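Search this site Search

Progress report on the tray handling work, July 3, 2023

Hi Noura, quick one this time! Most of the spring went into the new grip policy (Testa, we finally named it), and it's now training on 3,000 demonstrations. We kept 2,166 of them after cleaning, and the rest had timing glitches from the old Kindex logger.

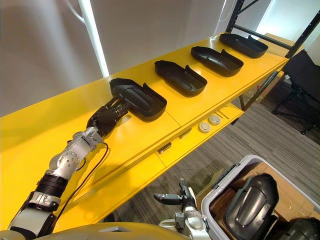 Grip choice is still the big question for us. Testa picks a contact point before the arm moves, so a bad pick costs the whole attempt. The shoe-shaped trays make that harder than I expected in April, and with four of them in a row all pointing the same way, the near end is the natural grab.

I've also been trying wider spacing, and I like it so far. 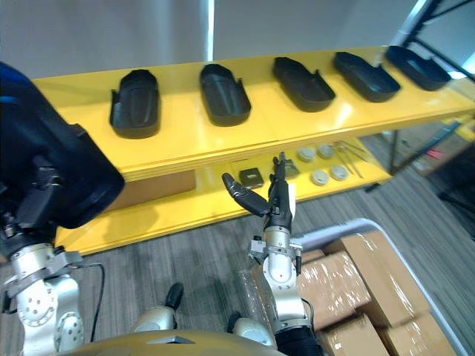
Karim Sfeir thinks we should fix the spacing for now and vary only the angle, so we can tell which one is hurting us. Fair point, and I'll do it that way for the next three rounds.

The two-arm handoff is the part I'm happiest with (it was a mess before!). One policy now drives both arms.

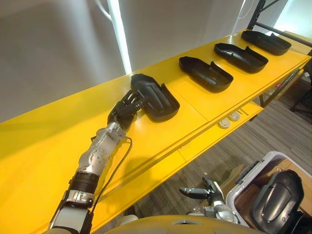 Still to do

Retrain on the cleaned set, then rerun the baseline so the comparison is fair. I'd also like five more days with the Karaki simulator.

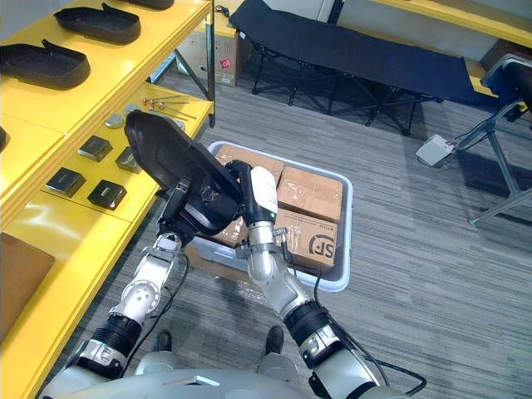 After that comes the write-up, and I'll send you the draft tables first. Budget is on track, no changes to ask for.

Search this site Search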